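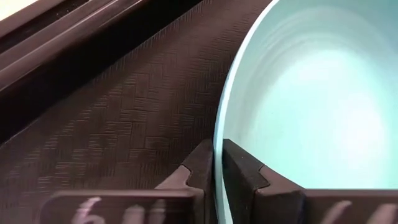 Photo: T. Meredith, Gronon robotics club

Gronon Builders Board > Student Projects > Table clearing arm, bowl grasp help

tudur_m
Okay, so I'm in the club at Gronon and our summer project is an arm that clears a table. I took on dishes because I thought dishes would be easy. Plates are fine, cups are fine, and then there's the bowl. I'm going for a rim pinch, one finger inside and one outside, and that's the wrist camera view with the fingers on the rim. We ran 11 tries yesterday and it dropped the bowl on 8 of them. It comes up, tips over toward the heavy side, and slides right out. Demo day is 31st July and I would love to not be the guy with the bowl. Any ideas?

pughfan
What are you gripping with? Bare fingers on glossy stuff is asking for it. Stick some thin rubber on the inside faces and try again before you touch any code.

tudur_m
Bare, yeah. Our mentor wants us to get the motion right first and add pads later, but I may sneak some on.

Everett Mercado
I'm going to disagree with the rubber answer (sorry pughfan). You've got a big wide bowl hanging off one side, so it wants to swing, and pads just make it swing slower. We did a project like yours with Plisix last year and what fixed it for us was going deeper. Get more finger down over the wall before you close. Also turn the wrist so the fingers close straight across the wall, because the side slopes and if you come in straight down you only touch along one edge.

pughfan
Deeper is fine until the outside finger hits the table, and I've seen a kid snap a fingertip that way. Those notches on the outer sides of his fingers look like a weak spot to me too.

Everett Mercado
I wouldn't call them weak from one picture. Ours had cutouts and we ran them all season! But sure, set a floor height and go slow near the bottom.

dridetti_dan
Can I ask about the surface? Is that brown basket weave thing a mat or part of the table? If it's in the camera view every time, I'd worry more about vision than grip. Our Dridetti kit went nuts over anything with a repeating pattern, it kept finding edges that weren't edges.

tudur_m
It's just what we set the bowl on. It finds the rim okay, I think? The bowl is so light next to all that dark brown that the edge is pretty clear. Where it gets weird is the shiny part inside. Sometimes the depth reading has a hole in it right there.

dridetti_dan
Yep, glare. Turn off whatever light is overhead, or only trust the points near the rim and throw the rest out.

pughfan
Still say rubber. Costs 2 bucks.

Everett Mercado
Rubber AND deeper, then. I can live with that. Tudur, how hard are you closing?

tudur_m
Closing to 152 on our scale, I never converted it to real units, please don't yell. Higher than that and the motor gets warm and Coach starts hovering.

Everett Mercado
Not yelling, but convert it! You can't compare with anybody else's numbers until you do.

tudur_m
Update from tonight. Tilted the wrist, went down a bit further, no pads yet. It held on a lot more than before, but it still swings when the arm turns toward the bin. I slowed the turn way down and now it takes forever. pughfan, I bought the rubber, will glue it on tomorrow and post what happens.

pughfan
Clean the fingers first or it'll peel. Ask me how I know.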